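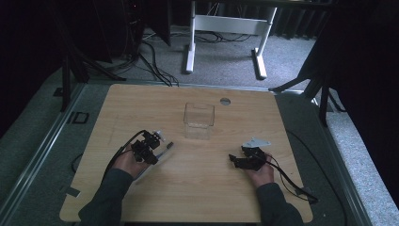

How long does it take to feel at home in a new language?

For me it took four winters, and I think the winters were more important than the lessons.

I moved to Fokelside in March, with a good certificate and over 100 pages of grammar notes. In the class I was a strong student. Then I went to the bakery and the woman asked me something very short, maybe two words, and I understood nothing. She wanted to know if I needed a bag. I said thank you, and she waited, and I said thank you again.

My first mistake was that I wanted to speak only in correct sentences. I prepared them on the way, like a small speech, and when the other person said something I had not planned, the whole speech was useless. My neighbours spoke in halves of sentences. They said "cold, that" and "off out, then?" and this was enough for a conversation at the gate.

In the second winter I joined the evening choir at the Jamura hall. I sing badly, but in a choir you must repeat the same line until your mouth stops fighting with it. One of our songs was from 1697 and had words which even the local people did not know, so for once we were all equally lost. I learned there how people complain in a friendly way, how they interrupt, and how they say no without the word no. My old course book had 40 chapters and I don't remember that any of them was about this.

I still make the same errors with "since" and "for". I still count in my first language, and when I am tired I lose the small words first - "the" goes away before everything else. On the phone I am worse than in the street. Last week I called the dentist and spelled my own surname wrong.

But on Tuesday I stood in the queue at the bakery behind a young man with a big rucksack. The woman asked him her two words and he looked at her with a face I know very well. I told him, slowly, that she was asking about a bag. He said thank you to both of us and took the bag, although he was buying one bread roll.

Friday, October 10, 2025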